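Jostcombe Castle lantern evenings, who's going?
Forum: Days Out and Heritage

wattlebird_jen
5 August 2024
Tickets for the lantern evenings at Jostcombe went up this morning and I'm so excited! They're opening the inner courtyard after dark again, plus the old chapel, which has been shut since April for the roof work. Court music on the steps at 7, then the procession down to the lower gate. I've booked two nights already (don't judge me).

Drundberg
Went last year and loved the music, but the procession was a squeeze. They let 115 people onto that narrow stair and we spent most of it looking at backpacks. Has the route changed?

wattlebird_jen
Yes! It goes out through the orchard now and comes back along the wall. Much more room, and you get the whole gatehouse lit up in front of you.

mossy_pete
I'll be the grump. The procession was never part of the castle's history. It's a lovely walk with lanterns, but the program calls it a "revived ceremony" and I'd like to know revived from what.

Maritza Restrepo
Pete, there's a steward's account book from 1,783 entries back (my pet name for it, that's how many lines I've typed up for the local history group) and it does pay for lamp oil and "walkers to the gate" at harvest. Not the costumes, I'll give you that. But people did walk it, and I think that's wonderful.

mossy_pete
Lamp oil isn't a ceremony. Happy to read the transcript though, if you're sharing.

Maritza Restrepo
Sending it tonight — page 9 is the good bit.

Fornovport_Al
Can you bring your own food in? The tea room closes at five and my two get savage without dinner. We'd be on sandwiches and packets of snacks. 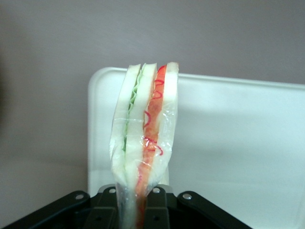
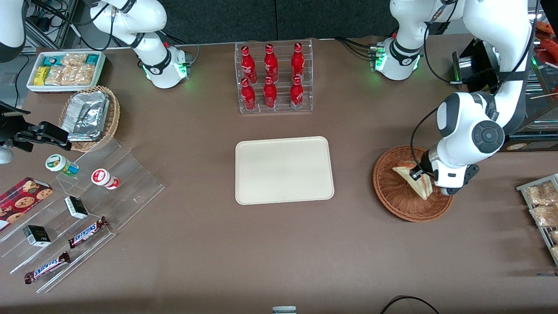

Wrapped sandwich, up close in the first one, with the basket and the snack tray in the second.

wattlebird_jen
Picnics are fine on the lawn but not in the courtyard or chapel. Get there early and grab the bit under the big lime trees, it's gorgeous at dusk.

Drundberg
I'd still eat before you come. The lawn gets damp and it's dark on the way back to the car park.

Fornovport_Al
We've got a rug and two torches, we'll cope! Booking the first night.

paucar_walks
Is the second night the same program? I can only do that one and I'm really there for the music.

wattlebird_jen
Same music, but the chapel talk is first night only. I'll be at both, so say hello. Green coat, grinning like a fool.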